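The Long Table at Brestberg
By Amarachi Afolabi

Every June the bakers of Brestberg carry their tables into the street, and I can't think of a happier way to spend a morning!

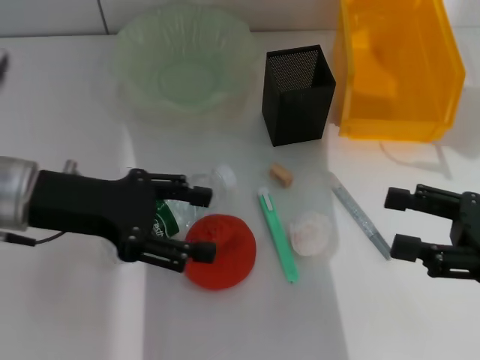
Rye before sunrise

Ferhat Yazıcı lights his oven at three. He bakes 108 loaves for the day, dark and sour, with caraway from the hills above Anghel, and they're gone by nine. I ate mine standing up, with butter (far too much butter).

His starter came from an aunt in Brukalov. "She fed it beer once," he told me. "It was better for a week."

Go early, and bring a bag. The bus from Bruvel stops right by the church.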